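Progress report to Zwahlen, second period
Project: Working rules for robot hands at shared tables
Prepared by Elfriede Lehner, Skivodstead, 11 Jun 2019

The draft rules now run to 55 clauses. Six are still open, and most of those deal with gloves and other coverings on the hands.

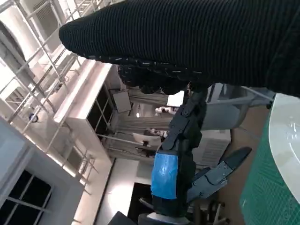

Clause 12 says a covering must be checked for pulled threads and loose cuffs before power is applied. The earlier wording left this to the end of the shift. We also added a line on cables. They are to be kept out of the reach of both arms.

Standing distance took longer. Flilteck asked for a marked floor line at every station. Godgate wanted a spoken call before anyone steps in. The draft now has both. 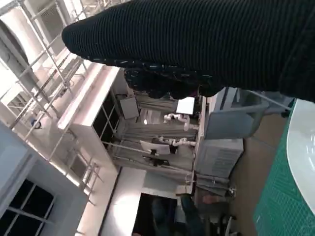 Spending to date on the table trials is $2,000, all of it within the amount approved. The trial log has 186 entries, and we will send it with the next report in the form you asked for.

Food items are covered by a separate section, which requires clean plates and a change of glove between tasks.
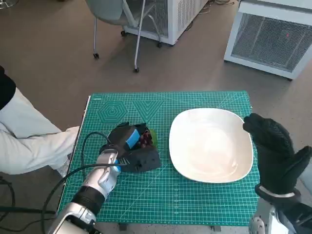 Fung-ping Chang replied that the glove change should be signed for each time, and that the form needs a space for it. We will add one before the June review.

Contact: Skivodstead project office | © 2019 Skivodstead | Back to top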